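4.2 Missed appointments and the letters that follow

Most of the letters in our set were writen after the fact. The person did not show up, the office closed the file or threatened to, and now they have to explain. Gyu-bin Ma calls these "late letters" and we keep the term. They differ from ordinary requests in length, in tone and in where the actual request sits.

Length first. A letter asking for a new date needs very little: name, file number, the date missed, the date wanted. The late letters in the Clisolby folder run far past that. Strikes, road closures, a bus that never came, a sick uncle. The request itself tends to come in the last paragraph, sometimes after the closing line. Clerks at the Asmont desk told us they read from the bottom up for this reason – the writers do not know that, of course.

Tone next. Very formal openings, then a slide into everyday speech once the story starts. "I hereby most respectfully submit" and two lines later "the driver just would not go". We coded this shift by hand. Coding was done by 2 readers working apart, disagreements talked through after. Agreement was fair on openings, poor on the point where the shift happens. More on that in 4.4.

Outcome. Here the folders part ways. At Asmont a missed slot could be rebooked once with no proof at all, so the story did no work, yet people told it anyway. At Clisolby the rule asked for a "valid cause" and never said what one was. Writers there pile up causes, as if one may fail and another hold. Nishimura makes a similar point about appeals against parking fines, though in that material the writers had a printed list of accepted grounds and mostly stuck to it.

We drew 100 letters from each folder. The full Clisolby folder holds over 2000, many of them second or third tries by the same writer, and we took only first letters. Letters in which the office itself had changed the date were left out. Those are complaints more than excuses and read very differntly.

One limit. The Isex scans lose the margins, so any notes made by the clerk are gone. We can't say what was marked or underlined. For Asmont the paper originals were still in boxes in May and could be checked. Not so for the rest.

A last point on proof. Few writers enclose anything. Those who do enclose a lot – tickets, clippings, a page from a clinic – and then never mention the enclosures in the letter. The clerk has to guess what goes with what. A short line naming each enclosure would fix most of this, and the form revised on Monday, June 17, 2024 now has a box for it.
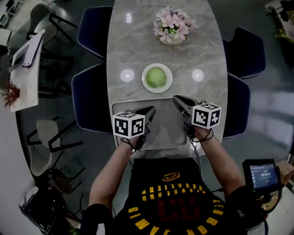
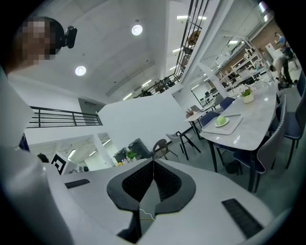
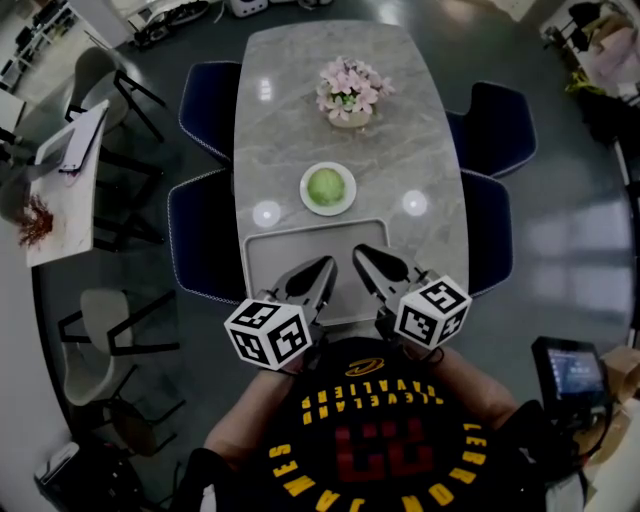

Figure 3. Gray marble-patterned table (first and third); white ceiling with recessed lights (second).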